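Caderno da oficina – roteiros fluviais, novembro

Quinta-feira, já passa das seis e o café acabou
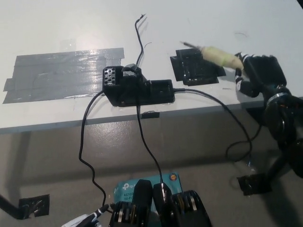
Continuo onde parei ontem, no itinerário do Plakuvell. Recapitulando para quem pegar neste caderno depois de mim: temos o barco, temos as datas de cais quase todas, e continuamos sem um terceiro dia que preste. A Signe Bakke acha que o terceiro dia devia ser de navegação pura, sem paragens, com as pessoas no convés a olhar para as margens. Eu gosto da ideia em julho. Em abril, com o vento que apanhámos na viagem de reconhecimento, metade do grupo fica no salão a jogar às cartas e a outra metade fica na cabine, e depois na ficha de avaliação escrevem "dia morto". Já li essa frase vezes demais.

Passei a manhã a refazer a folha dos horários de eclusa. O problema de sempre: a Trondis manda os tempos de passagem calculados para um barco sozinho, sem fila, e nós montamos as excursões em cima disso como se fosse comboio suíço. Bastou um cargueiro à nossa frente na última viagem e o almoço em terra virou lanche a bordo (e que lanche, coitado do cozinheiro, improvisou uma sopa de abóbora que foi a coisa mais elogiada da semana!). Portanto, regra nova, e escrevo aqui para não me esquecer: nenhuma excursão com hora marcada antes de 60 minutos depois da atracação prevista. Se chegarmos cedo, o pessoal passeia no cais e compra postais. Ninguém se queixa de ter tempo a mais numa vila bonita.

Com essa folga, as contas do percurso ficam assim:

Dia 1 – embarque à tarde, jantar de boas-vindas, saída só depois da sobremesa. Já discutimos isto mil vezes, a saída durante o jantar é má ideia, toda a gente se levanta para ir à janela e a sala fica um caos.

Dia 2 – vila do mosteiro. Subida a pé ou de autocarro pequeno. O autocarro pequeno tem de ficar confirmado esta semana, tenho de ligar outra vez.

Dia 3 – em aberto. Ver acima, ver abaixo, ver as minhas olheiras.

Dia 4 – a cidade grande, dia inteiro, concerto à noite para quem quiser.

Dia 5 – as vinhas, com a prova na adega Brastura.

Dia 6 – desfiladeiro de manhã, tarde livre, jantar do comandante.

Dia 7 – desembarque depois do pequeno-almoço.

Sobre a Brastura. Falei com eles por volta do meio-dia e continuam a querer o grupo todo de uma vez, na sala grande. Eu preferia dividir. A sala grande tem um eco terrível, da última vez o guia falava e do fundo só se ouvia o tilintar dos copos. Propus dois turnos, um a começar pela vinha e outro pela cave, e trocam a meio. Ficaram de pensar. A senhora que me atendeu foi simpatiquíssima e contou-me a vindima inteira, com as chuvas e tudo, de modo que o telefonema demorou o triplo e eu comi o almoço frio. Levo três vinhos na prova e pronto, quatro já é gente a adormecer no autocarro.

Agora o dia três. Tenho três hipóteses em cima da mesa e não estou apaixonado por nenhuma.

A primeira é a da Signe, navegação todo o dia. Barata, calma, depende do tempo. Se formos por aqui, quero uma palestra boa de manhã e alguma coisa com as mãos à tarde. A Pirjo Aaltonen sugeriu uma aula de massa folhada na cozinha do barco. A ideia é ótima e a cozinha é minúscula, cabem quatro pessoas se nenhuma se mexer. Talvez no salão, com as mesas forradas? Perguntar ao chefe num dia em que ele esteja bem-disposto.

A segunda é parar na aldeia da ponte coberta. Eu adoro aquela aldeia. Tem uma padaria, uma igreja com frescos meio apagados, um cemitério com vista e mais nada. O cais é curto e só dá para ficar se não houver outro barco, e essa informação nunca se consegue com antecedência. Já me aconteceu chegar e ter de seguir viagem com toda a gente de casaco vestido e mochila às costas à porta do portaló.

A terceira é a volta de bicicleta pelo caminho de sirga, com o barco a apanhar o grupo mais à frente. A Tiwari aluga as bicicletas e entrega-as no cais, isso funciona bem, mas o nosso público deste programa é mais de caminhar devagar e sentar. Da outra vez inscreveram-se 9. Foram felicíssimos, diga-se, voltaram vermelhos e a rir, um deles com um saco de ameixas que lhe deram pelo caminho. Dá para ter a bicicleta como opção dentro da primeira hipótese: quem quer pedala, quem não quer fica a bordo. Quanto mais escrevo isto mais me parece a solução. Vou dormir sobre o assunto.

(Nota da Pirjo, que passou por aqui e leu por cima do meu ombro: "as bicicletas elétricas, por favor, as outras pesam como vacas". Anotado. Perguntar à Tiwari quantas elétricas têm em abril.)

Preços. A excursão do dia quatro subiu outra vez. Com o concerto incluído, o suplemento de cabine individual no convés superior passa a 1094, e eu acho que estamos a chegar àquele ponto em que a pessoa olha para o número e vai ver cruzeiros no mar. A minha proposta é tirar o concerto do pacote e vendê-lo a bordo. Metade das pessoas nessa noite está cansada do museu e do passeio a pé e prefere jantar com calma. A Signe não concorda, diz que o concerto vende a brochura. Provavelmente tem razão quanto à brochura. Fica para a reunião.

Por falar em brochura: o texto que recebi tem "majestoso" cinco vezes na mesma página. O rio é majestoso, o castelo é majestoso, a ponte é majestosa, o buffet, juro, é majestoso. Cortei todos menos o do castelo. Também troquei a descrição das cabines do convés inferior, que prometia "vistas amplas". A janela é alta e não abre, o que se vê dali é água e de vez em quando um pato. Prefiro dizer já que é uma janela fixa e que o preço é outro; quem compra sabendo fica contente, dorme lá, passa o dia no convés e ainda poupa para o vinho.

Coisas soltas que ouvi na viagem de reconhecimento e não quero perder:

O rádio-guia perde o sinal dentro da abadia, na segunda sala. O guia tem de parar e juntar o grupo antes de entrar.

A rampa do cais do dia seis fica muito inclinada com o rio baixo. Avisar antes quem vem com bengala ou andarilho, e ter dois marinheiros em baixo.

Há um café atrás da estação fluvial da cidade grande com umas fatias de bolo de papoila que são um disparate de boas. Isto não vai para a brochura, vai para mim.

O autocarro do dia dois faz um barulho qualquer na segunda subida. O motorista diz que sempre fez.

As etiquetas de bagagem no desembarque: cores por hora de saída, não por convés. Da última vez foi por convés e eu corri atrás de uma mala azul até ao parque de estacionamento.

Pergunta em aberto sobre a água baixa. Se o troço do desfiladeiro fechar, o plano é autocarro e troca de barco, e eu continuo sem ter isso por escrito da Trondis. Dizem que sim ao telefone, muito alegres, e depois o papel não vem. Vou mandar mensagem amanhã cedo e ponho a Signe em cópia, a ela respondem sempre mais depressa.

Para fazer a seguir:
ligar para o autocarro pequeno
resposta da Brastura sobre os dois turnos
Tiwari, bicicletas elétricas, e se entregam capacetes de tamanhos diferentes
chefe de cozinha, massa folhada no salão, sim ou não
reescrever o dia 3 com a opção de bicicleta e mandar à Pirjo para ela riscar
plano de água baixa, por escrito!!
corrigir o mapa, que tem a vila do mosteiro na margem errada

O mapa já foi corrigido uma vez, aliás. Voltou da gráfica com a vila no sítio certo e a adega no meio do rio.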